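Status: maintained. Last revised September 16, 2025.

# Lenura Drawer Set

Lenura is a collection of simulated drawer and cabinet interactions prepared at the Sturton shared workshop. It supports the development of a home-built arm, known within the workshop as Jarkach, which is intended to open and close household furniture without supervision. The collection is released so that other home and workshop builders may train and test their own controllers before running them on hardware.

## Contents

| Item | Value |
|---|---|
| Episodes | 796 |
| Room layouts | 13 |
| Task types | 3 |
| Control rate | 30 Hz |
| Source | Simulation only |

The task types are `approach`, `open` and `close`. Each episode is stored in its own folder with a rendered view from the wrist, joint positions, the commanded finger opening and a plain-text note of the outcome. Failed episodes are retained and marked `fail` in the outcome note.

## Preparation

Episodes were driven by hand with the Mirzaei controller, a two-lever desk unit assembled in the workshop from salvaged parts. Operators were given the task type and the starting layout. They were not given a time limit. Episodes in which the simulator halted were removed — all others were kept as recorded.

Furniture positions were varied between layouts. Drawer friction was held constant throughout, and users should expect real drawers to be less consistent. The first layouts were completed in January and have since been rendered again with corrected joint limits.

## Intended Use

The set is suitable for training reaching and pulling behavior, for checking camera placement, and for rehearsing a controller before a first powered test. It is not suitable as evidence that an arm is safe to operate near people or pets. Any builder moving from this set to hardware should fit an emergency stop and begin at reduced speed.

## Known Limitations

- Contact forces are estimated by the simulator and have not been compared with measured values.
- Outcome notes were written by operators and vary in detail.
- The `close` task begins from a fully open drawer in every episode.

## Viewpoint

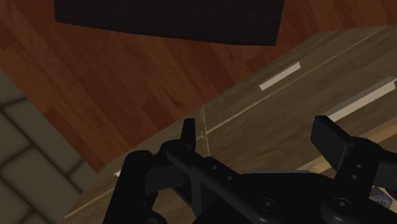

The wrist view was chosen to match the camera mount planned for Jarkach, and users with a different mount will need to render the episodes again. Because the camera looks down past the gripper, the hand takes up much of the lower part of the view and can hide the hardware it is meant to reach. White bar handles on a pale wood cabinet, with the broader right finger close to one of them, present this difficulty in a typical form. Controllers that rely on seeing a whole handle should therefore be given a short history of earlier views — a single one may be insufficient at close range.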